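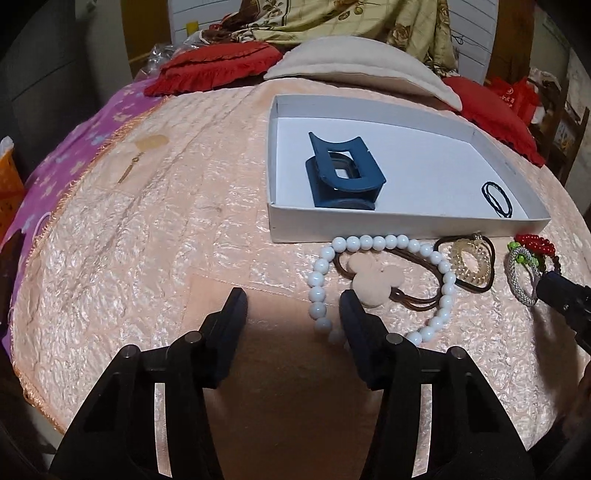 Nuwan Hettiarachchi says the night shift at Vilbridge was the first hotel job where the rooms list he was handed matched the rooms he had to clean. He has stayed two years and now trains new starters on the third floor.

Room Attendants, Vilbridge Guest House
Full time and part time

Vilbridge is run by Sindaro Lodging and has 74 rooms on four floors. We are hiring room attendants for the winter season, starting in December, with a good chance of staying on into spring.

The work
You will clean and reset guest rooms, change beds, restock towels and toiletries, and report anything broken to the front desk. Small things left behind by guests, such as hair clips, chargers and glasses, are bagged, labeled with the room number and logged before the end of the shift. Attendants work in pairs on checkout floors and alone on stayover floors. Linen comes up by service elevator. You will be on your feet for most of the shift and will need to push a loaded cart on carpet.

Hours
Day shift starts at 8:30 a.m. and ends at 4:30 p.m., with a paid half-hour lunch. Evening shift starts at 3 p.m. Part-time staff work at least three shifts a week. Schedules are posted two weeks ahead. Weekend work is shared out evenly.

Pay
Full-time starting pay is $1,648 every two weeks before tax. Part-time pay is at the same hourly rate. Overtime is paid, and tips left in the room belong to the attendant who cleaned it. Uniforms and one pair of work shoes are supplied.

What we ask for
Experience is useful but not required. Training lasts six shifts and is paid in full. You need enough English to read a room sheet and speak with guests. You must be 18 or older and able to work through the holidays.

Getting here
The 31 bus stops outside the Hoton Street entrance. Staff parking is behind the laundry, permit from the front desk.

To apply
Pick up a form at the front desk or ask for one by phone. Please list two references. Interviews are held in the mornings and take 20 minutes.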